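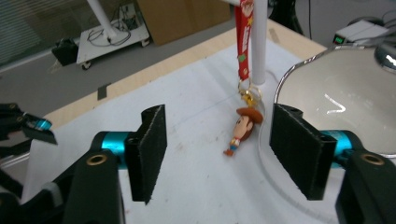 Sourdough on a cold worktop: what are you all doing in winter?

mahfuz_m
Started this one back in December and never posted it, but my kitchen is north facing and chilly all year, so here goes. My loaves were coming out squat and gummy until I stopped watching the clock and started watching the dough. Bulk used to be five hours because the book said five hours. Now it gets as long as it wants (last weekend it was nearly 15 hours!) and the difference is wonderful. Big open crumb, a proper crackly crust, and my kids fought over the heel.

drultudton_baker
Lovely to hear! I'd still go for a bit of warmth though. Mine sits in the oven with just the light on and it's done by teatime. 15 hours would drive me up the wall.

ahrin_j
Oven light is too hot in some ovens, mine turned a whole batch to soup. I'm with Mahfuz, slow is better and you get so much more flavour. Also 200 g of starter is loads for one loaf if anyone is following the Parorton recipe. I use half that and leave it overnight.

drultudton_baker
Fair enough on the oven, they do vary. But flavour? I did two loaves side by side, one fast and one slow, and my husband couldn't tell which was which. Neither could I, if I'm being truthful. I think people like the idea of slow.

ahrin_j
Were they both white flour? Try it with a third wholemeal and I bet you'd notice. It goes really nutty.

mahfuz_m
Seconding the wholemeal. I get mine from the mill shop at Nseir and it smells like a hayloft.

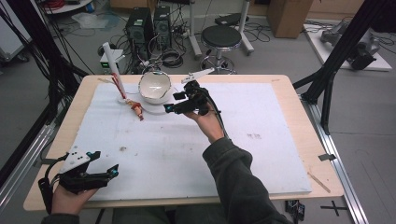
How do I know when bulk is finished if I'm not going by time?

Put a small lump of the dough in a straight-sided glass, mark the level with a rubber band, and keep it right beside the bowl. When it has gone up by about half and the main dough wobbles when you nudge the bowl, shape it.

namgil_chae
The glass trick is brilliant, I've been doing it for years. One thing to add: a little glass changes temperature faster than a big bowl, so on a cold night it can lag behind. I trust the wobble more.

drultudton_baker
See, I've never got on with the wobble. Everything wobbles to me. I look for bubbles round the edge.

eunseong
New here and baking my third loaf tonight, this thread is gold. Do you all preheat the pot for a full hour? Mine is a hand-me-down cast iron thing and weighs a ton.

namgil_chae
45 minutes is plenty for me. Lid off after 25, then bake until it's darker than you think it should be.

ahrin_j
Much darker! Pale crust goes leathery by the next morning.

eunseong
Right, going dark then. Dough is in the fridge and I've told everyone toast is cancelled until tomorrow.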